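The designer of Clodeck keeps the setting in one file, 113 pages long, and says most of it will never reach the table. The game is a tabletop roleplaying system about river people living on the edge of a drowned country called Pronden. The second edition rulebook came out in February. We talked about how the world got written and what was cut.

"I started with the flood," the designer says. "Everyone asks if the map came first. The map was last. I had a flood, a tax on boats, and a saint I didn't like very much."

The saint is still in the book. Fekley, the largest of the surviving towns, is named for her, and its people hold that she stopped the water at the third step of the granary. The rulebook never says if she did. Players who want to find out can go down the steps, and there is a table for what they meet there.
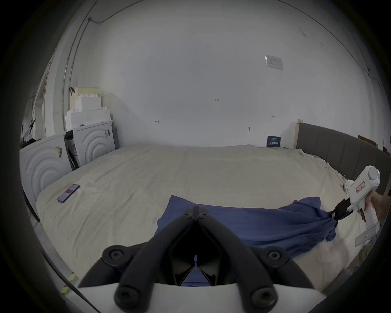

The first edition had magic in it, the usual kind with spell levels and a point pool. It lasted through a year of playtests. "People would save their points for the end of the night and then solve everything," the designer says. "So I took it out and put in debts. If you want the river to do something, you owe the river. The game master writes it down, and it gets collected."

Debts are tracked on cards. There are 108 in the box, up from 20 in the first playtest kit, and each one names a thing owed and a time limit. Some are small, such as a night without a fire. Others can end a character.

The change cost some players. A few groups that had been with the game early on stayed with the old rules, and the designer still answers their questions by email.

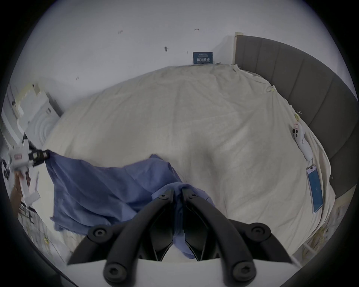
Why keep supporting a version that's out of print?

"They bought it. The old rules work if you like that sort of game. I wrote a four-page patch for the boat combat and sent it to whoever asked."

The part of the setting that gets the most mail is Gashi, a people who live on rafts and don't keep a calendar. In the year 981 by Fekley's count, they cut their moorings and left, and the book gives three accounts of the reason. The designer has a private answer and has not told any of the playtesters.

Some groups have found this hard to run. A game master needs to know why a raft captain won't come ashore, and the chapter gives only rumors to work with.
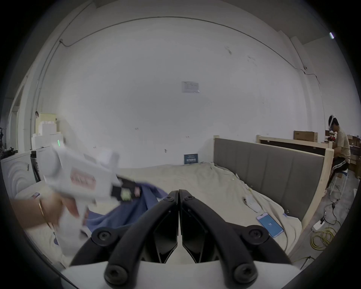

One reader wrote in to say that the missing answer had stalled a campaign for two months, and that in the end the table voted on one of the three accounts and moved on. The designer thinks that was the right call. "That's what the three accounts are for. I should have said so in the chapter – it's one sentence, and I left it out."

It will go in the next printing, along with a fix to the barge prices.

We also asked about the map, which is plain by current standards. It has no mountains drawn in profile and no sea monsters, just banks, channels and depth marks.
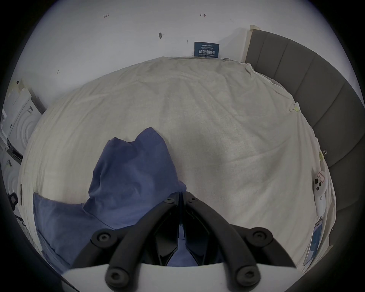 The map of Pronden went through several drafts on graph paper before the designer gave up on drawing hills from imagination. The method now is to start from the depth marks and work outward from the channels. "You get slopes I wouldn't have thought of," the designer says. "Then you decide how high the water is, and everything under that line is gone."

The next book covers the upper river, above the flood line. It has farms, two rival toll houses and a court that settles debts owed to the water. The draft is half done, and there is no release date.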